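3.2 Sorting clothes on the bed

The second part of the study concerns the bed as a working surface. In the questionnaire of the Plitport housing survey, the bedroom was recorded as a place for sleeping and for storage, and the answer form gave no possibility to mark it as a place for household work. However, when we asked the participants to tell us where they fold their clean clothes, the bed was named more often than the table, the sofa or the ironing board. Of the 317 households which returned the form, only those who own a separate laundry room described a fixed surface for this task. All the others borrow a surface from some other use, and they must give it back before the evening.

This borrowing has consequences for the order in which the work is done. A table is usually cleared before the clothes are brought to it. A bed is not cleared in the same manner. The bedding stays where it is, and the clothes are placed directly on top. In the diaries from the Makowska building, several participants wrote that they start with the largest pieces, so that the surface becomes free quickly. Others start with whatever is on top, and leave the thick items until the end, as they find them tiring.

We call a piece "resting" when it lies on the bed without having been folded, hung or put into a pile. The term is taken from our earlier report on the Numport apartments, where we used it only for towels. In the present work it is extended to all textiles, including outerwear.
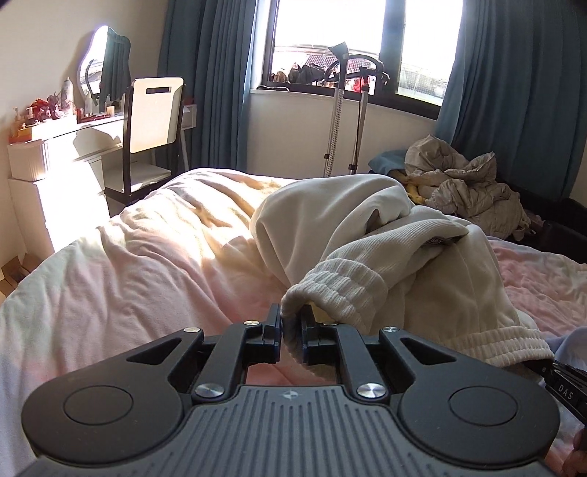 Figure 4. A white garment with ribbed cuffs on a bed with a pale pink and white duvet.

Resting pieces are difficult to classify from the diaries alone. The participants did not always write if a piece was clean, or if it had been worn and was waiting to be worn again. The position on the bed can give some help, but it must be read with care. In Figure 4, for instance, the white garment is bunched in the middle of the bed, while a crumpled pile of beige fabric lies farther back, with a dark teal cloth next to it. We coded the middle of the bed as the active zone and the far side as the waiting zone. This division was made for the purpose of analysis and was not known to the participants. It is possible that a person who sleeps on the far side would see it differently, and we discuss this limitation in Section 5.

Thick cotton garments deserve a separate remark. In the literature on domestic work, the folding of shirts has received most of the attention, probably because the shirt has a well known sequence of steps. For sweatpants there is no such agreement. Among our participants we found two main methods. In the first, the legs are laid one over the other and the garment is then folded from the cuffs toward the waist. In the second, the waistband is taken first and the garment is lifted, so that the legs fall down by their own weight, and only after this it is laid flat. The second method needs more room above the bed but less room on it. Participants with a narrow bed preferred it. 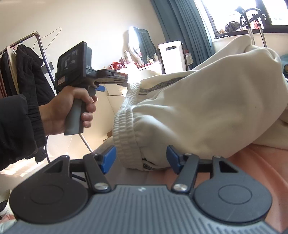 Figure 5. Upper corner of the waistband of an off-white garment.

The choice between the two methods was also connected with the state of the bedding. On a smooth cover, the legs can be straightened by pulling, and the fabric slides easily. On a soft duvet, the same pull moves the duvet together with the garment, and the creases of one are transferred to the other. Several diaries from the Praltasero group mention this problem in almost the same words. One participant solved it by placing a large towel between the duvet and the clothes, but she stopped after 2 weeks, because the towel also had to be folded at the end. We find this comment useful. It shows that each aid which is brought to the bed becomes a part of the work.

Time was not measured directly. We asked only for the moment of starting and the moment when the bed was free again, and the participants wrote these in the diary by hand. Sessions shorter than 20 minutes were mostly completed without a pause. In the longer sessions, the resting pieces were often moved to a chair and the work was recorded as finished, although nothing had been folded in the last part. For this reason we do not treat a free bed as a proof that the sorting is done. In the coding scheme (version of 02/08/2025) the chair is therefore included as a third zone, with the same rules as the waiting zone.

The coding was made by two readers working separately. Their disagreements were almost all related to outerwear. A jacket on the bed may be part of the laundry, or it may have been put down there by someone who has just come home, and the diary entry seldom says which. In such cases we kept the piece in the count of resting items and marked it as unclear. The unclear items are reported separately in Section 4.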